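Ticket 475
Queue: Storage and fittings
Product: Quinlan drawer box, yellow
Status: Open, waiting on part

Reported problem
Drawer sticks when closing. Customer keeps wrapped rolls in it and says it goes in most of the way, then stops. Bought through Bernell in August. Box is still on its original feet.

Entry 1, 9:20
Asked customer to empty the drawer and try it with nothing inside. Customer reports it closes, but drags on the right side. Ruled out overfilling as the only cause.

Entry 2, 10:05
Asked for the gap at the front edge with the drawer shut. Left side is flush, right side stands out 2 mm. Suggested lifting the drawer out and wiping both runners with a dry cloth. No oil, it picks up lint from the wrapping.

Entry 3, 11:40
Runners wiped. Drag is less but still there. Customer found a scrap of plastic wrap behind the drawer and removed it. Closes by hand now if pushed in the middle. If pushed on the right corner it still catches.

Entry 4, 1:15
Tried the drawer with rolls again. One small roll lying flat is fine. A second roll on top touches the upper lip and stops the drawer. Told customer to keep to a single layer and put the larger rolls somewhere else. Customer has a Tromum wire basket for those but had not decided where to hang it.

Entry 5, 2:30
Customer sent a photo with the rolls out on the table, sorted more or less by color. 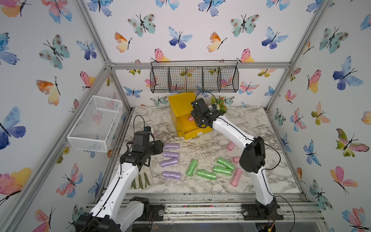
Attachment 1: yellow box with drawer partly open, small pink roll inside. Purple, green and pink rolls on the tabletop.

Entry 6, 2:50
Photo does not show the runners, so it does not settle the right-side drag. Requested a close-up of the right runner with the drawer removed.

Entry 7, 4:10
Close-up not received yet. Replacement runner, right side, ordered from Skerkico. Ticket stays open until it is fitted and the drawer has been tested from both corners.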